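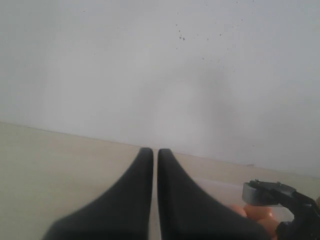 図1 作業台の奥の壁。右上の方に、汚れか塗料のはねのような細かい黒い点が散っている。

食品取扱基礎 第5回 殻付き卵の受け入れ、仮置き、トレー詰め
担当:ナディア・イヴァニシン
配布日:2026年2月3日

1 今回の範囲

前回は乾物と根菜の保管を扱った。今回は殻付き卵に入る。届いた卵を浅い容器に仮置きし、殻を見て、トレーに詰め、冷蔵庫に入れるまでを一続きの作業として覚える。割卵と加熱調理は3月の回で行うので、今回は加熱について最低限のことだけ触れる。

受講者は32名のため、前半組と後半組に分ける。組分けは実習室の入口に貼ってある。前半組が実習をしている間、後半組は隣室で記録用紙の練習問題を解き、終わったら入れ替わる。

2 作業場所の確認

卵を出す前に場所を見る。見る順番は、台の上、台の奥、壁、床とする。台の上だけ拭いて終わりにする人が多いが、壁の点検も記録用紙に欄がある。

図1のような点があった場合は、まず湿らせた白いペーパーで軽く押さえてみる。ペーパーに色が移れば汚れとして扱い、洗剤で拭き、水拭きし、乾かす。移らなければ塗料や壁材の傷みの可能性があるので、用紙の「設備」欄に位置を書いて担当者に渡す。爪や金属へらでこすらないこと。塗膜がはがれると、はがれた片が台に落ちる。

影と汚れを見間違えることもある。壁に薄暗いむらが見えたら、立つ位置を変えてもう一度見る。位置を変えて動くものは影である。

3 使うもの

・浅い樹脂製の容器(仮置き用)
・卵トレー
・白いペーパー
・使い捨て手袋
・割れ卵用のふた付き容器
・記録用紙と鉛筆

容器は中身の見えるものを使う。側面から卵の下半分まで確認でき、底のごみにも気づきやすい。古くなって曇った容器は、側面越しだと殻の状態がぼやけて見えるので、検査は必ず上から行う。

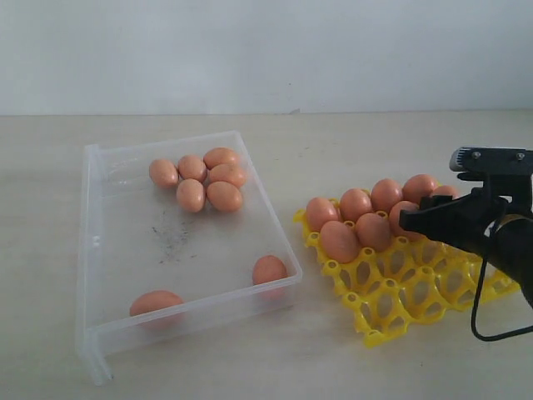

図2 仮置き用の容器に入った茶色の卵と、右に置いた黄色の樹脂製トレー。容器の底に黒っぽい細かなごみが残っている。

4 容器の底のごみ

図2の状態では、そのまま詰める作業に進まない。卵をいったん別の清潔な容器に移し、元の容器を洗って乾かしてから戻す。卵を片側に寄せて空いたところだけ拭くやり方は認めない。寄せるときに卵どうしが当たるうえ、卵の下に入ったごみはそのまま残る。

ごみの種類はこの段階で決めつけなくてよい。敷料、羽毛のくず、段ボールの粉、台から入ったものなど、可能性はいくつもある。記録用紙には「黒い細片、底の中央」のように、見えたものと場所だけを書く。「鶏ふん」と書いてよいのは、担当者が確認した場合に限る。

5 殻を見る

一個ずつ手に取り、横にゆっくり一回転させる。見るのは次の点である。

(1)ひび。光に向けて斜めから見る。細いひびは正面からでは見えにくい。
(2)へこみと穴。とがった側と丸い側の両端に多い。
(3)付着物。乾いたもの、べたつくものを分けて記録する。
(4)殻の薄い部分やざらつき。指の腹で触れて分かる程度のものは書いておく。

殻の色は主に鶏の品種で決まる。茶色の卵が白い卵より栄養が多いということはなく、色の濃い薄いで等級を分ける必要もない。ただし茶色の殻では小さな褐色の付着物が目立たないため、白い卵より時間をかけて見る。

ひびのある卵は、ふた付き容器に入れて別にする。生食には使わない。中身が漏れているものは廃棄し、触れていた隣の卵も汚れを確認する。手袋はその時点で替える。

6 洗ってよいか

毎年質問が出る項目なので先に書いておく。洗卵済みで届いた卵は、実習室では洗わない。殻には目に見えない小さな穴が多数あり、水にぬらすと表面の菌が内側へ入りやすくなる。少量の乾いた付着物なら、乾いたペーパーで軽く取る。取れないものは無理をせず、加熱用に回すかどうか担当者に聞く。

今回の卵はパンガニバン農場からの納品で、洗卵済みである。納品の連絡はレイナルド・ドゥムラオさんが受けている。納品票の日付と箱の表示が合わないときは、箱を開けずに知らせること。

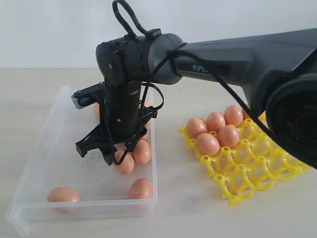 7 持ち方と動かし方

卵は横から、親指と二本か三本の指で支える。上からつまみ上げると、離したときに落ちる。力は、持ち上がる最小限でよい。殻は全体を包むように押す力にはかなり耐えるが、一点に当たる力には弱い。指輪や腕時計は外しておく。

寄り集まっている卵は、外側のものから取る。真ん中から抜くと周りが転がり、思わぬところで当たる。容器の隅に離れている卵は先に取ってよい。隅に沿って寝ている卵は壁との間に指が入りにくいので、いったん内側へ少し転がしてから持つ。

置くときは、底に触れたことを感じてから指を開く。数ミリの高さから落としてもひびが入ることがある。一度に持つのは片手に一個までとする。慣れた人が両手に何個も持つのを見たことがあるだろうが、この授業では行わない。

容器ごと動かすときは、先に卵の間の隙間を減らす。持ち上げたら水平を保ち、台の上を引きずらない。浅い容器は縁が低く、傾けると卵が乗り越える。

8 トレーに詰める

トレーは仮置き容器のすぐ横に、縁をそろえて置く。右利きなら右、左利きなら左がやりやすい。間をあけると、卵を持ったまま移動する距離が長くなる。

向きは、とがった側を下、丸い側を上にする。丸い側には気室がある。どちらがとがっているか分かりにくい形の卵もあるので、迷ったら手のひらに寝かせて両端を見比べる。それでも分からなければ、そのまま入れて先に進んでよい。

詰める順は奥の列から手前へ。手前から詰めると、奥に入れるとき袖や手首が卵に触れる。くぼみに合わない大きな卵は押し込まず、別の容器に立てずに寝かせて置く。

樹脂のトレーは洗って繰り返し使う。くぼみの底に水が残りやすいので、伏せて乾かし、使う前に指で確かめる。紙のトレーは再使用しない。

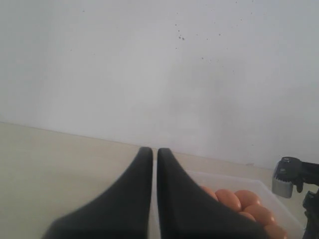

9 保管と加熱

詰め終わったトレーは冷蔵庫の棚の奥側に入れる。扉の棚は温度の変化と開閉の振動があるので使わない。温度は10℃以下で、出し入れの時刻を用紙に書く。冷えた卵を暖かい部屋に長く置くと殻に水滴がつく。使う分だけ出し、余っても冷蔵と室温を何度も往復させない。

賞味期限は、生で食べられる期限として表示されている。期限を過ぎた卵は実習では使わない。加熱の目安は中心部70℃で1分以上。白身が固まっていても黄身の中心が届いていないことがあるので、3月の回では中心温度計を使って測る。

10 記録用紙の書き方

昨年度の実習で記録された卵は、全組を合わせて3,089個だった。このうち集計に使えなかった用紙がかなりあり、理由の大半は、ひびと付着物が同じ欄に書かれていたことである。欄は分かれているので、両方ある卵は両方に印をつける。

訂正は二重線で行い、消しゴムは使わない。時刻は24時間表記。署名は作業した本人がする。用紙はロナルド・ハビエルさんの棚へ、その日のうちに入れること。

11 片付け

台、容器、トレーの順に洗う。スポンジは卵用のものを使い、他の器具と共用しない。手袋を外したあとも手を洗う。割れ卵の容器はふたをしたまま運び、流しには捨てない。最後に床を見る。卵白は乾くと見えにくく、踏むと滑る。

次回までの課題

自宅または職場の冷蔵庫で、卵を置いている場所の温度を朝と夜に測り、扉側と奥側の違いを表にしてくる。温度計のない人には貸し出すので、授業のあとに申し出ること。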